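Arm now does the setup at our work, what happens to the rest of us?
Posted in Workplace & Careers > Food service and catering

Posted by tallowandtwine
August 5, 2022

I work in the prep room of a contract catering outfit, the Pennington site if anyone here knows it. There are 13 of us on days. In February management put in a robot arm from Kovelberg to handle what they call "vessel staging", meaning baskets and trays get picked up, put on the table and taken away again. That used to be me. I staged vessels for three years without knowing it.

So far no one has lost a job. What has changed is stranger. The room got rearranged, and then got rearranged back. We had tall storage along one side and everyone kept their own stuff in there, half of it food and half of it shoes. Now the rule is plain doors, shut, nothing hanging off them, no notes, no tape. I used to have the whole week's menu stuck up at eye level.
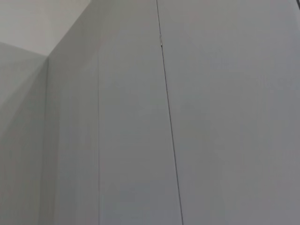

The new decorating policy.

The bread baskets are the other thing. We were told to keep using the woven ones, as clients like them, and the arm would "learn the basket". I have now spent more hours watching a machine learn the basket than I ever spent carrying one. My job title is unchanged. My actual job is standing next to it with a tablet, pressing Resume.

Is this normal? Does it settle down? And should I be asking for a different title or more money, or just be glad about my back?

gravyboat_emeritus
14 replies in this section

Normal, yes. We went through the same thing at a place that ran a Skirnberg system, and the first few months were mostly people looking after the thing that was meant to look after them. It does settle. The pressing of Resume drops off once somebody works out which items it hates and stops giving it those.

Woven anything is on the hate list, in my experience. A plastic tote has the same edge all the way around. A basket has a braided rim, gaps in the weave and corners that can't agree with each other, so where the gripper takes hold matters a lot. 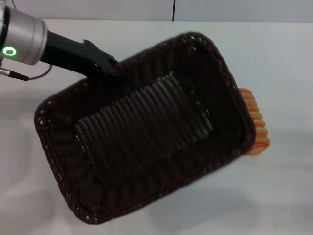 My advice is to write that sort of thing down. Which side it grips from, how far the basket tips, what was sitting next to it on the table, whether you had to step in. I kept a plain notebook for 18 weeks and it was the only reason I got a raise, because when the installer's people came back they wanted to talk to whoever had the notebook, and my supervisor had to find out what I did all day.

On the title: ask now. Once they have got used to you doing two jobs under the old name they get very attached to the old name. Ask for "operator" or "technician" in writing, and ask what pay grade goes with it before you say thank you.

Also, your back. Mine is better. I resent this, but there it is.

flirnmont_nights

we have one at the Flirnmont plant and its fine. mostly people complain about the doors here too lol. get a whiteboard on wheels for the menu

tallowandtwine (original poster)

Thanks both. Notebook started. Page one is entirely baskets.

I asked about the title and was told it would be "looked at", so I've put it in an email as well. The whiteboard on wheels was turned down -- it might roll into the arm's area. I've asked if it can be a whiteboard without wheels and they are looking at that too.

second_shift_sal

Skip the title and go for the training. Ask them to pay for whatever course Kovelberg sells. Ours cost the company $2178 a head and they grumbled, but a certificate goes with you when you leave and a title doesn't. The course itself is up to 3 days and a good part of it is lunch.

I'd disagree that it always settles, by the way. Ours settled, then they bought a second one.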